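Folding on the bed: sheet tension, fold order and the end of the chair pile

Reading time: 4 minutes

For most of January the clean washing in this flat lived on a chair. It went from the airer to the chair, and from the chair to whoever needed it. I have now moved the whole job to the bed and written down the method, mainly so that I stop changing it.

The reason for the bed is area. Our kitchen table is narrow, and a large T-shirt laid flat hangs over one side with its sleeves out. A hanging sleeve pulls on the shoulder seam and the first fold goes in crooked. On a double bed the whole garment is supported. The drawback is that a mattress gives under the hands, so it is no good for pressing a crease. For jersey and towelling this doesn't matter. For shirts with a collar I still use the ironing board.

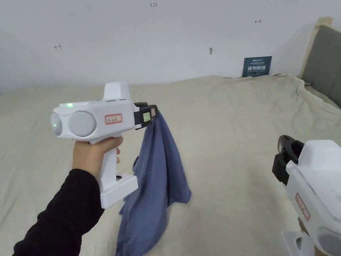
Picking up is the step I had been doing badly. I used to take an item out of the heap by whatever part was nearest and then turn it about in the air until I found the neck. Held from a single point, a piece of cloth gathers tightly at the grip and opens out into loose folds below, as the blue-grey one does over the beige sheet, and in that state it is hard to tell a hem from a sleeve. The better way is to lower it straight back on to the bed, let the trailing part touch down first, and spread it from the middle outwards. Then find two corners, or two shoulders, and lift again with one in each hand. A short shake at this point removes most of the creases that would otherwise be folded in.

The order I use for T-shirts:

1. Face down, neck away from you, hem towards you.
2. Smooth from the centre line to the side seams. Do not stretch the hem.
3. Fold one side in to a line halfway along the shoulder. Turn the sleeve back on itself.
4. Repeat with the other side.
5. Fold the hem up to just short of the collar, then in half again.

Step 5 used to be in thirds. Thirds gives a smaller packet that stands on its edge in a shallow drawer, but our drawers are deep and the packets fell over. Halves lie flat and stack. Oratile Van Wyk wrote to me in favour of thirds after my last laundry post, and her drawers are evidently a different shape from mine.

Towels are simpler. Bath towels go in half lengthways, in half again, then in thirds across, with the folded edge facing out of the cupboard. Hand towels skip the second fold. I tried a folding board from Clestetti last year and gave it away. It was sized for shirts, and on a soft surface it tipped whenever one flap was lifted.

The stack height has a limit as well. Above 25 cm the bottom towel comes out with the two above it attached. I keep to that figure in the cupboard and go lower on the bed, where everything leans towards the nearest knee.

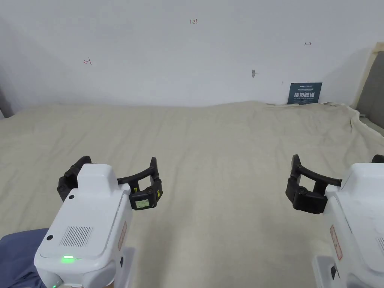 Dumisani Chauke

The sheet deserves a section of its own. A rumpled sheet makes a poor folding surface, as the ridges print through thin cotton and you end up smoothing two layers at once. The cream-coloured one was well creased before I saw to it. My routine now is to pull it tight from the two far corners, then the near ones, and run a forearm across the middle. A fitted sheet holds this better than a flat one, provided the elastic is sound. Ours is the 200 thread count from Juvlow and has stayed put through more than 50 washes (I keep a tally inside the airing cupboard door).

Colour turns out to be a practical matter too. Pale bedding shows up dark lint, which can then be taken off with a roller before it gets on to the next thing. On our old navy sheet I never saw it until it had moved to a white vest.

Sorting happens before any folding. I make 4 heaps: tops, bottoms, towels, and small items. The small items go at the foot of the bed and are done last, standing up, with no attempt at flatness. Socks are paired and laid one on the other. I do not ball them, as it wears out the cuffs.

Still to be settled: fitted sheets themselves. Nia James has sent me a method that starts with one hand inside each of two corners, and I have got as far as the third corner with it. I will write it up when I can do the fourth.

Recent posts
Airer spacing and drying time in an unheated room
Descaling the Nukham kettle, second attempt
Which hangers mark knitwear
Relining the kitchen drawers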